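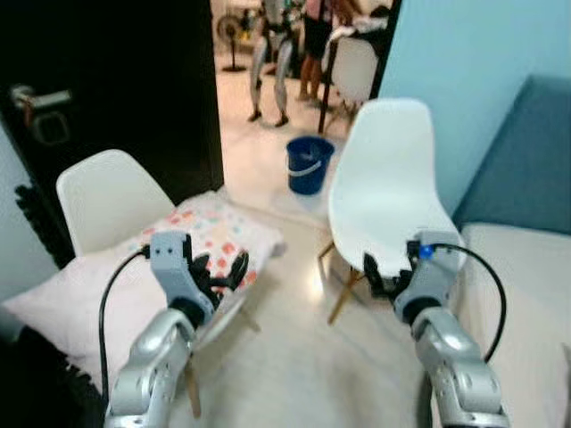 침대 옆 흰색 플라스틱 의자 두 개. 오른쪽 의자는 옆으로 돌려 둔 상태.

성형 플라스틱 의자와 목재 다리 연결부 유격, 어떻게 잡아야 하나요?

작성자: 문간방3656
분류: 가구 관리 > 의자
조회 3,656

침실에서 쓰는 흰색 일체형 플라스틱 의자입니다. 등받이와 좌판이 한 덩어리로 성형되어 있고, 밝은 색 나무 다리가 아래에서 비스듬히 벌어지는 형태입니다. 제품명은 Lavik이고 중고로 2개를 구입했습니다.

증상은 다음과 같습니다.
앉아서 체중을 뒤로 옮기면 좌판 앞쪽 아래에서 딱 소리가 납니다. 뒤집어서 다리를 손으로 밀어 보면 다리 하나가 미세하게 움직입니다. 볼트는 육각 렌치로 한 번 조였고, 일주일 정도 지나 다시 같은 소리가 났습니다. 나머지 하나는 증상이 없습니다.

바닥은 문밖 거실만 광택 있는 베이지색 타일이고, 의자는 침실과 거실을 오가며 씁니다. 볼트를 더 세게 조여도 되는지, 나사 고정제를 써야 하는지 궁금합니다. 접착제로 다리를 붙이는 방법은 가능하면 피하고 싶습니다.

작성자: 육각렌치
채택된 답변

더 세게 조이는 것은 권하지 않습니다. 이런 구조는 대개 플라스틱 좌판 밑면에 금속 너트가 매립되어 있고, 과도하게 조이면 너트가 헛돌거나 주변 수지에 금이 갑니다. 그 상태가 되면 수리가 어렵습니다.

순서는 이렇게 하십시오.
의자를 이불이나 매트 위에 엎어 놓습니다. 다리 볼트를 전부 반 바퀴씩 풉니다. 다리 위치를 손으로 맞춘 뒤 대각선 순서로 가볍게 조입니다. 한쪽을 끝까지 조이고 다음으로 넘어가면 브래킷이 틀어진 채 고정됩니다. 마지막에 같은 순서로 한 번 더 조입니다.

그래도 풀리면 볼트와 브래킷 사이에 스프링 와셔를 넣습니다. 볼트 규격은 빼서 재 보셔야 합니다. M6인 경우가 많지만 8mm 볼트를 쓴 제품도 봤습니다. 와셔는 철물점에서 개당 최대 500원이면 삽니다.

나사 고정제는 일부 플라스틱에 응력 균열을 일으킵니다. ABS나 폴리카보네이트라면 쓰지 마십시오. 재질 표시는 좌판 밑면에 각인되어 있는 경우가 있습니다.

작성자: Rey
저도 비슷한 의자 쓰는데 소리는 다리가 아니라 바닥 때문이었습니다. 다리 밑에 펠트 패드 붙이니 없어졌어요. Brundow 제품 붙였습니다. 타일에서 끌리는 소리도 줄어듭니다.

작성자: Cikance
펠트는 바닥 소음에만 해당합니다. 다리가 손으로 움직인다고 하셨으니 먼저 볼트부터 보는 것이 맞습니다. 다만 재조립 후에도 같은 다리만 흔들리면 목재 쪽 구멍이 넓어졌을 가능성이 있습니다. 다리를 증상 없는 의자의 것과 바꿔 끼워 보면 구분됩니다. 흔들림이 다리를 따라가면 목재, 원래 자리에 남으면 좌판 쪽 너트 문제입니다. 교환 전에 마스킹 테이프로 위치를 표시해 두십시오.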